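首页 | 列表归档 | 按主题 | 按作者 | 订阅

[旧屋整修] 回复：长条板天花板和灯管的问题
发件人：Kam-wah Yuen
八月，晚上 9 点

Hsin-yi 你好，各位好：

谢谢你的来信。中文不是我的第一语言，有些建筑的词我查了词典，如果用错了请大家改正。

Hsin-yi Chang 写道：
> 我们的工作间也是长条板的天花板，刷白色。上次你说要先处理板缝，
> 然后再刷漆，可是我不明白：灯要不要先拆下来？管线也要刷白吗？
> 还有，你们的灯管是排成一行，还是分开装的？
> 我们预算不多，
> 只想做一次，不想明年再做。

我一个一个回答。

第一，灯。我的意见是要拆。我们第一次没有拆，只用纸包住灯的两头，结果漆流进灯座旁边的缝里，后来换灯管的时候，旧漆一片一片掉下来。第二次我们请 Šimko 的电工来断电，把灯全部取下，刷完以后再装回去。这样多用了两天，但是边缘很干净。请你们不要自己拆线，这一点我觉得很重要。

第二，板缝。长条板会随着季节变宽变窄，所以缝里不要填很硬的材料。我们用的是 Zeston 的软性填缝膏，只填漏灰的地方，其他的缝留着。如果全部填满，冬天会裂开，看起来比不填更难看。填好以后等了大约 10 个小时才刷第一遍。漆要选无光的，因为灯管的光很直接，有光泽的漆会把每一块板的不平都照出来。
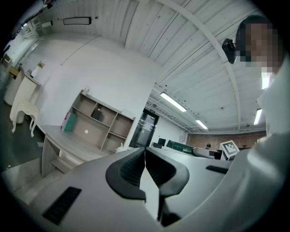

工作间的白色天花板和灯管，远处门口上方有外露的管线。

第三，灯的位置。我们没有排成一行。工作台上面需要比较多的光，里面靠墙的地方也需要，不然下午以后那边很暗，找工具很不方便。所以我建议你先把桌子的位置定下来，然后再决定灯。很多人是反过来做的，最后桌子只好跟着灯走。

第四，管线。我们没有把它们藏起来。原来 Gotier 的报价里有一个吊顶，可以全部遮住，可是房间会低 13 厘米，检修也要开口，我不喜欢。要不要刷白，我想是看个人的习惯。我只有一个建议：刷以前请把每根管的用途写在纸上，或者贴小标签。颜色一样以后，真的很难分清楚。

天花板上的横梁是弯的还是直的，你没有写。如果跟长条板相接的地方有小缝，请先用细刷子沿着边刷一遍，再用滚筒。滚筒到不了那里，会留下一条灰色的线，站在下面看得很清楚。

关于费用，我手上没有完整的单子，漆和填缝膏是分开买的。等我找到以后再发给列表。Skenero 的那种加长滚筒杆我还留着，如果你们离得不远，可以来拿去用，用完洗干净还给我就好。

另外想请教大家：有没有人试过在长条板上面加隔音棉？我们楼上走路的声音还是很明显，我不知道从下面拆几块板放进去行不行，还是一定要从上面做。

祝工作顺利
Kam-wah

本网站使用 Cookie 以保存您的阅读设置。继续浏览即表示您同意。[接受] [了解更多]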